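How to Wash an Old Bedspread Without Wrecking It

Most advice on washing bedspreads is written for people who want to sell you detergent. I tested a few of the usual claims at home and dropped the ones that made no difference.

Start with the label, but don't treat it as gospel. Makers often print "dry clean only" to cover themselves. Dab a hidden corner with cool water and a drop of soap, then press a white cloth on it. If color comes off, stop there and take it to a cleaner.
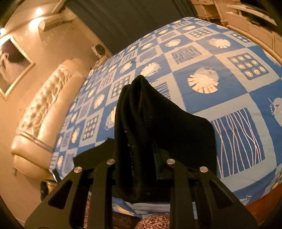
Beverley Ruawai
Household editor, Tiltolow

Next, check the size of your washer. A bedspread needs room to move. If you have to push it down to close the lid, use the big machines at a laundromat. I paid more for one wash at Lilley than I do at home, and it was still cheaper than a new seam.

Use cold water, the gentle cycle and half the soap you think you need. Skip the vinegar. I have read that it "locks in" dye and have yet to see it do so – on modern cotton prints I saw no change at all.

Wash darks on their own. Color catcher sheets may help a little, but I wouldn't bet a white sheet on them.

Dry on low for up to 300 minutes in total, stopping now and then to shake it out and turn it over. Tennis balls are optional. Mine mostly made noise.

Feel the seams before you put it back on the bed. If they're cool to the touch, give it another hour over a rail.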